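# About Trallham

Hi, I'm Irina Ciobanu, and I run Trallham, a small school for people who want to get good at looking after a table. Setting it, clearing it, carrying plates without that awful rattle - all of it!

I started out in hotel breakfast rooms, where I learned most things by getting them wrong in front of guests. Later I taught new servers in the evenings, and the evenings got so full that in May I rented a proper room and gave up the breakfasts. We kept the room simple: white tables, gray carpet, and a pink plate for the very first lesson, which is putting one plate down quietly where you want it.

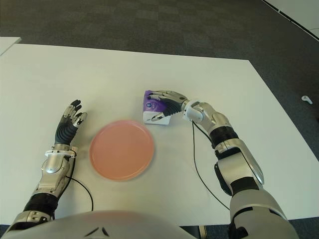 **Do I need restaurant experience to join?**

Most of our students have none, and the first class starts with a single plate and a bare tabletop.

Classes are small, with 6 people at most, and each one runs 60 minutes. I teach the beginners. Monique Hamel takes the clearing and stacking course (she is much stricter than I am about thumbs on rims, and she's right). Hjalti Oddsson looks after bookings and the plate cupboard, so if you want to borrow a set to practice with at home, he's the one to ask.

The room itself was a big part of why I signed the lease. I'd taught in basements for years, and I wanted rows of bright ceiling lights so you can spot a smudge before a guest does. 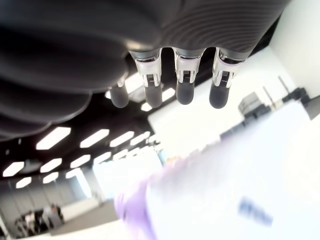
*Photo: Steinar Vigfúsdóttir for Trallham*

Our Thursday class is the busy one, so write to Hjalti early if that's your night. Doors open half an hour before we start, and you're welcome to come in and practice - the plates are in the cupboard by the door, and please put them back rim up.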